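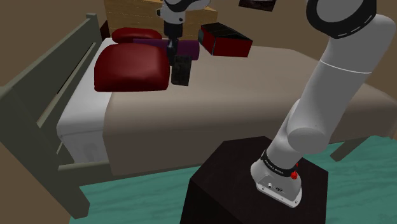

An accent colour is a colour used in a small amount to liven up a larger area of something quieter, and it is one of the oldest and most forgiving tricks in the whole business of decorating a home. The quieter area is usually called the ground, or the main colour, and it may be a wall, a floor, a bedspread or the painted side of a cupboard. The accent itself can be very small indeed. A small red button on a white casing will catch the eye well before the white does, and the same is true of a red door knob, a single bright cup on a shelf of pale ones, or a geranium on a whitewashed sill. Decorators speak of the accent "carrying" across a room, by which they mean that a visitor standing in the doorway notices it first and then lets the eye wander over everything else.

The term is used somewhat loosely, and the reader who goes from one decorating book to another will find it stretched to cover whole walls, curtains, rugs and even front doors. Older writers preferred "relief", as in "a grey parlour with relief of yellow", and some country upholsterers still say "a lift", a homely word and perhaps the best of the lot.

Main colours and their accents

Almost any colour may serve as an accent, provided that it differs from its ground in some way the eye can pick out easily. It may be a different colour altogether (blue on cream, say), or a stronger version of the same colour, or simply much lighter or darker than its neighbours. Warm colours such as red and orange tend to seem a little nearer than they are, and so a modest amount of them goes a long way. Blues and greens are gentler company and can be used more freely before a room starts to feel busy.

Brown deserves a word of its own, having spent long years out of favour and then come back in again, as brown always does. It is really a dark and rather sleepy orange, and it sits comfortably behind nearly everything. Red looks rich on it, purple looks deeper and a touch more solemn, and white looks very clean. Very dark browns, the sort that pass for black until the curtains are opened, are better kept to furniture, plinths and skirting boards in small rooms, though there are plenty of happy exceptions.

In the bedroom

The bed is where most people first try out an accent colour, often without knowing there is a name for it. A bed is large, it is mostly one colour, and the things that lie on top of it can be swapped about in a minute at very little cost. Pillows and cushions are the usual choice, followed by a folded blanket at the foot. A double bed with a headboard 180 cm across will comfortably take a pair of bright cushions without looking crowded, while a child's bed may want only one, especially if there are soft animals to be fitted in as well.

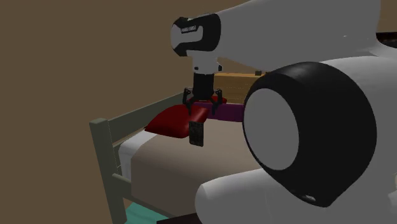 A red pillow and a purple cushion on a bed, with a plain brown wall behind.

Two accents used side by side need a bit more thought than one. If they are close relations, as red and purple are, they read almost as a pair, and the effect is warm and slightly old-fashioned in a pleasant way. If they are opposites, such as red and green, each makes the other look brighter, which can be cheerful in a playroom and rather tiring over a bed. Lamplight alters matters again. Purple in particular can turn brownish under a yellow bulb, and anyone buying cushion covers is well advised to take one home and look at it in the evening before going back for the rest.

The Fekham rooms

A good deal of what is known about ordinary household taste in accents comes from the mill town of Fekham, where the cloth trade kept unusually careful order books. The weaving sheds there turned out plain blankets in oatmeal and grey, and the ends of the dye lots, too short to sell by the bolt, went cheaply to the workers' own households. These scraps became cushion fronts, chair pads, and the narrow coloured bands that local people sewed along the top edge of a blanket, so that a strip of scarlet or violet showed where the sheet was turned down. The bands were known as "tops". They were unpicked and moved to a new blanket when the old one wore thin, and a good red top might outlast several.

A survey of furnishings in the town took in 2785 households, and tops were recorded in most of the bedrooms visited. Red was the commonest, followed by a blue so dark that some of those taking part put it down as black. Purple was kept for best, and in a number of homes it came out only for visitors and lyings-in.

Related customs

In the hill villages of Sikau, the accent is found on the outside of the house. The walls are limewashed white every May, and the inner edges of the window openings are painted red or ochre, a band no wider than a hand. The paint is hardly visible from the front, but anyone walking along the lane sees each window light up in turn as they come level with it, and it makes for a very agreeable stroll. The neighbouring district of Hedura does the same thing in blue, and each side holds that the other copied it. The surviving parish accounts mention the buying of pigment but unhelpfully say nothing of what colour it was.

Paint makers and the "one tin" rule

The paint firm of Hauser did much to bring the idea to a wider public through its shade cards, which at their fullest listed 338 colours. Of these, 80 were marked with a small star and sold in half-size tins as "touches", meant for door panels, stool legs, picture rails and the like. The leaflet that came with them advised customers to buy one tin and stop when it was empty, and the "one tin" rule has been repeated in household manuals ever since, usually without any mention of where it came from. The starred shades were later dropped, although several returned under new names, and old tins with the star on the lid are now collected in a small way.

See also: Bolster; Colour wheel; Counterpane; Limewash; Skirting board

This page was last edited on 7/27/19.

We use cookies to help this site work and to remember your settings. By carrying on you agree to our use of cookies. Accept Find out more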